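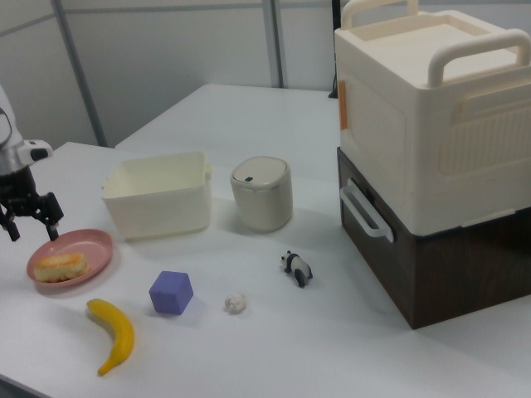

Comment ranger un coin goûter sans y passer l'après-midi ? On vide toute la table, on garde un bac ouvert pour les petites choses et une boîte à poignées pour le reste.

C'est ce que j'ai retenu de l'atelier rangement d'Ultholm, le 17 août 2019 ! Nous étions 38, et Imelda Sison nous a fait trier jouets et goûter (la banane jaune, l'assiette rose, tout y passe) en 13 minutes.
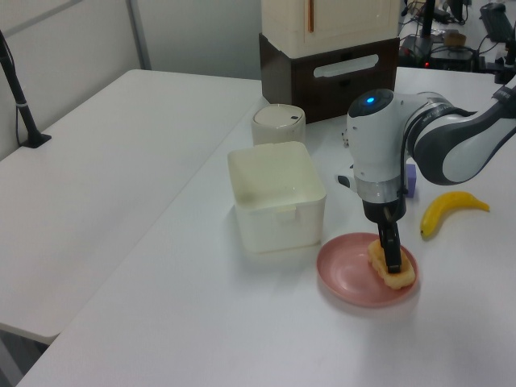
Moi, j'ai traîné, évidemment, et Amado Cabrera a fini bien avant moi. Prochain atelier en mars, salle Calimlim, inscriptions à l'accueil !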